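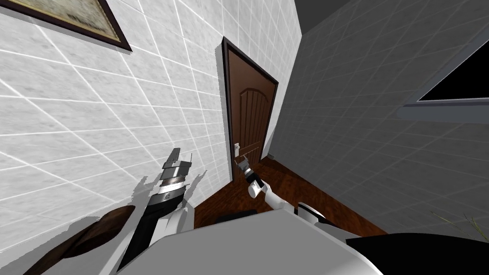

Fillow Shared Workshop, Robotics Group

The door problem

Opinion, by Jouko Heiskanen
August 21, 2026

I have been asked to stop calling it the video game. Fine. The simulator, then. Our group has spent the whole season teaching a two-armed robot to deal with a door inside the simulator, and at the last meeting there was a motion to spend the workshop's money on building the real one. I voted against. A few people wanted to know why, and I was not at my best at ten at night with my coat on, so I'm writing it down.

The robot in the simulator is a fine-looking machine. White body, two arms, a gripper on each. It stands in a narrow tiled hallway with a wood floor and a door at the far end, and the door has a lever handle on the left side. Somebody hung a framed picture on the wall. There's a plant with long spiky leaves. I mention the decor because it is what visitors like when they come by on open evenings, and I think it has done more to sell the project than any result we have.

The robot on our bench is one arm. It has a shoulder made from a Cikitz gearbox kit, a forearm in printed plastic, and a gripper that Barış Demirtaş has rebuilt so often that he no longer bothers painting it. There is no second arm. There is no torso, unless you count the steel cart. The motion on the table would buy the parts for both.

My objection starts with the handle. In Brovum, the simulator package we settled on in April, a lever handle is a shape on a hinge with a number for how stiff the hinge is. You pick the number. Engelbert Brunner picked ours, and he picked sensibly, and he will tell you himself that he picked it by pushing down on the handle of his own bathroom door with a kitchen scale. That is a perfectly good way to get one number for one handle. The side door of our workshop needs to be lifted a little before the latch lets go, and in damp weather you put your hip into it. I have never seen a setting for hip.

I know the answer to this, because I've heard it at four meetings in a row. You vary the number. You run the thing with stiff handles and loose handles and heavy doors and light ones, and what comes out can cope with all of them. I believe this works for people with a lab and a budget. What I don't believe is that we have done it. We changed the stiffness in eight runs, by hand, and the door swung the same way in every one of them. The hallway never changed. The plant never moved. If the robot has learned to lean on anything peculiar to that one hallway, we wouldn't know, and we have set nothing up that would tell us.

Then there is the matter of what simulated things do when they touch each other. Anyone who has sat beside Barış during a long session has seen a finger sink into a surface or an arm twitch for no reason a motor could ever have. We laugh and restart it. A real arm that did the same would take a chunk out of the wall, or strip a gear, and the gear comes from Cikitz with a wait that I would rather not go through a second time.

Melahat Dönmez made the best case for building, and I want to be fair to it. She said a club that only simulates slowly loses the people who like making things. She's right. The lathe has been quiet all summer. Two of our best hands with metal have drifted over to the canoe group and I can't blame them, since our evenings have turned into a row of backs facing a row of screens. She also said that a real build would force the arguments into the open: how heavy is the gripper, where do the cables go, who is allowed to stand near it. Also right. I would have voted for almost anything she described.

But the motion wasn't what she described. The motion was for the full two-armed machine, as drawn, because that is the one in the simulator and the trained behavior is tied to that body.

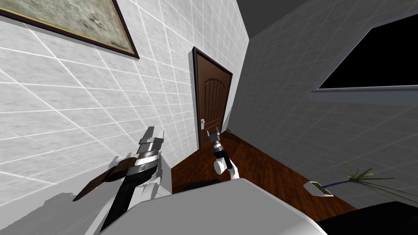 That last part bothers me more than the price. We chose two arms in the simulator because two arms were free. It was a line in a file. The second one has had very little to do with the door in any run I've sat through, and yet we are now told it has to be built, with its own motors, its own wiring and its own ways of hitting somebody in the ear, so that the physical robot matches the file. I would like to hear one person explain which part of opening a lever-handled door our left arm is for. Balance, said Cengiz Öztürkmen. It's on a cart, I said. He's thinking about it.

Cengiz has also been the most careful of us in other ways, and his write-up is the reason I'm not more cheerful about all this. It runs to 122 pages with the plots. Read the section on camera placement. The view in our simulation looks down over the robot's own body, with the hallway tilted well off level, and a good share of what's nearest is the robot itself. He asks whether a real camera mounted on the cart would give anything close to that view, and then he leaves the question open, which was honest of him and should have worried the rest of us. I don't see how you can order the parts for a body before you know where its eyes go.

Now the money. The workshop has 400 set aside for group projects this year, all groups, and the robotics motion asks for the whole of it. That would cover the motors for the second arm and leave the torso to be made from scrap. The canoe people need epoxy. The Güneş solar oven, which I also made fun of once, and which has fed us lunch on several Saturdays since, needs a new sheet of glass. I don't think a second arm with nothing to do comes ahead of lunch.

Time is the other currency and we are just as loose with it. By the sign-in sheet we have put 400 hours into the simulator. I don't regret mine, I learned a good deal, mostly about file formats. But in those hours not one of us screwed a lever handle to a piece of plywood and let the arm we already own have a go at it. A used handle costs next to nothing. There's a box of hinges under the drill press — I put it there.

So here is what I proposed, and will propose again when the motion comes back. Build a door. A small one, on a frame, clamped to the bench, with a real latch that sticks a bit. Put the one arm in front of it. Engelbert can measure the handle with something better than a kitchen scale, and put that number in Brovum alongside a one-armed robot on a cart, since that's the machine we have. Let Barış run the simulated one and the real one on the same evening and write down where they disagree. My guess is that they'll disagree at the latch, right at the start, and that most of what we've trained will be of no use past that point. I could be wrong about this. I was wrong about the oven.

If the one arm opens the bench door on a good share of tries, with someone other than Barış at the keyboard, I'll vote for the second arm and bring my own soldering iron. If it can't, we've lost a weekend and some plywood.

Melahat says I'm asking for proof before anyone is allowed to have fun. Maybe so. She has offered to cut the frame for the door anyway, and wants to know if it should hinge on the left or the right. Right, same as the one in the hallway. Bring your own safety glasses, the club pairs are scratched to bits.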